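Local Government in Practice
Handout 4: How a town budget hearing works

Okay, so last time I ran out of minutes before we got to the Wetari water rates fight, and I promised I'd write it up. Wetari wanted to raise the base charge, and the council had to hold a public hearing first. The notice went out in November and 59 people signed up to speak, which is a lot for a town with 1,870 households on the meter!

Two things to watch for when you read the minutes:

First, the order of business. Staff report, then questions from the council, then the public. Students always mix up the last two (I did too, my first year).

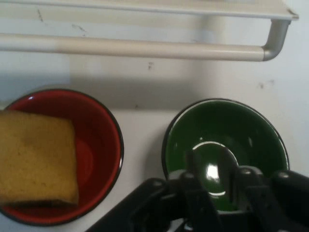
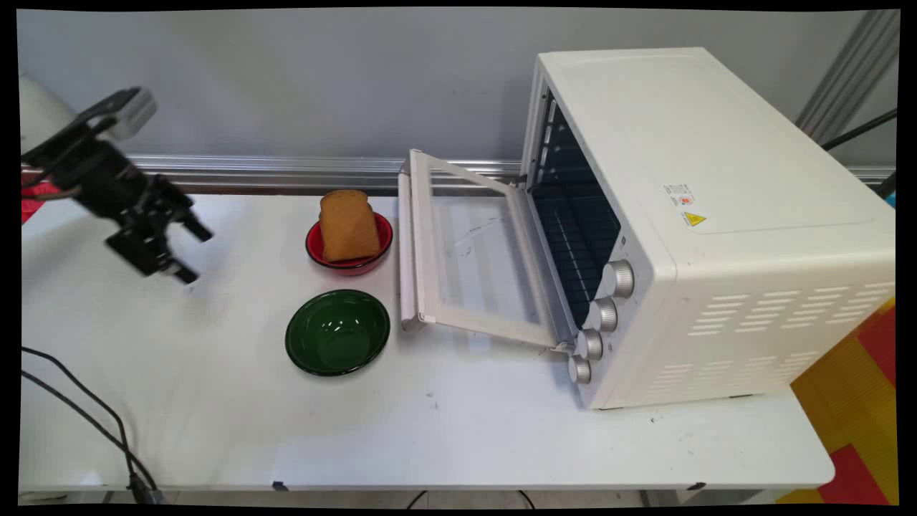
Red bowl and dark green bowl, both photos.

Second, look at who gets to amend. A speaker can ask for a change, but only a council member can move it, and somebody has to second it. In Wetari the discount for low-use homes came from a speaker out on Erano Road, and it sat there for 2 meetings before a member picked it up.

For next class, read the Issahaku Park minutes and compare. Same kind of hearing, far fewer speakers, and the vote went the other way. Bring one question about the seconding rule. The short paper is worth 100 points and I do take late ones, just email me first.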